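Guest rooms / Housekeeping / Room checks

Room inspection checklist with comments – studio 2, Hakska building
Checked by Lamisi Nartey, 4 February 2019
Copy to Kojo Baidoo (maintenance) and Esi Quaye (lettings)

Mark each line OK, ACTION or N/A. Put the comment under the line it belongs to. Trip and fire items come first, cleanliness after.

1. Door, lock and closer
OK. Closes fully from any position.

2. Smoke alarm
OK. Test button pressed, sounded straight away. Battery was changed in December.

3. Walkway between bed and sofa
ACTION. The floor needs clearing before the room is let. Carpet is stained and worn in patches, and there are small white bits on it between the nightstand and the sofa. Worn patches to be checked by hand for lifting or loose edges.

4. Bedside lamp and cable
ACTION. Spare cable is coiled on the back corner of the nightstand. Tidy it behind and check the plug. Shade to sit clear of the bulb.

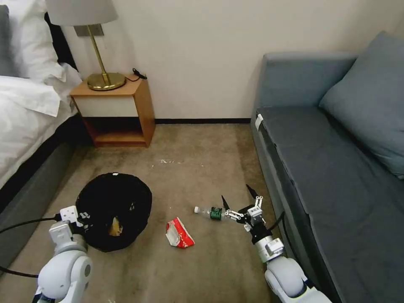 Does a worn carpet have to be replaced before the room can be let?
Stains and flat pile are noted and left for the yearly review. A hole, a raised seam or an edge that catches a shoe is a trip hazard, and the room stays off the list until it is repaired.

5. Bed
ACTION. Bedding to be stripped and remade. Base feels solid and does not shift when leaned on. Headboard fixings tight.

6. Sofa
OK. Fire label found on the underside. Seat cushion lifted and checked underneath, one hairpin removed.

7. Nightstand
OK. Drawer runs freely. Lower shelf empty. Wipe down.

8. Heater
ACTION. Clasamon panel heater, hall side. Thermostat dial is stiff. Kojo to look at it under job 272. Room can be used in the meantime, the cut-out works.

9. Window restrictor
OK. Opens to the stop and no further.

10. Waste and floor items

Waste has its own line on the sheet now. Mawuli Bonsu asked for it after a bin in room 119 went through two changeovers without being emptied. Empty the bin at every changeover, even when there is very little in it, and fit a new liner. In this room the liner is in place over the rim and there is one small crumpled piece of rubbish at the bottom, so it still counts as not emptied. The plastic bottle lying on the carpet near the bin goes to recycling – tip out anything left in it at the sink first. A bottle on its side will roll underfoot, so mark it under trips as well as under waste.

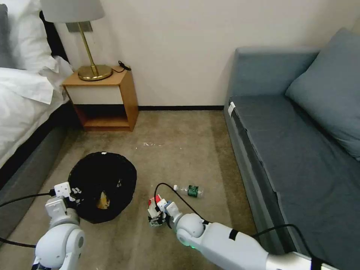
Bins go back against a wall and out of the walkway. Tihomir Golob has asked that they are not stood next to heaters, and the same goes for the spare blankets.

11. Vacuuming
ACTION. Whole floor, including along the skirting and under the front of the sofa. Use the Flunovau upright. The small one does not lift anything from this carpet. Spot clean the darker marks and leave to dry with the window on the restrictor.

12. Carpet cleaning
Zakaria quoted 3,000 for all the carpeted rooms on this floor. Not agreed yet. Esi has the paperwork.

Result: not ready. Items 3, 4, 5, 10 and 11 to be done by housekeeping, then recheck. Item 8 with maintenance.

Recheck by:
Signed: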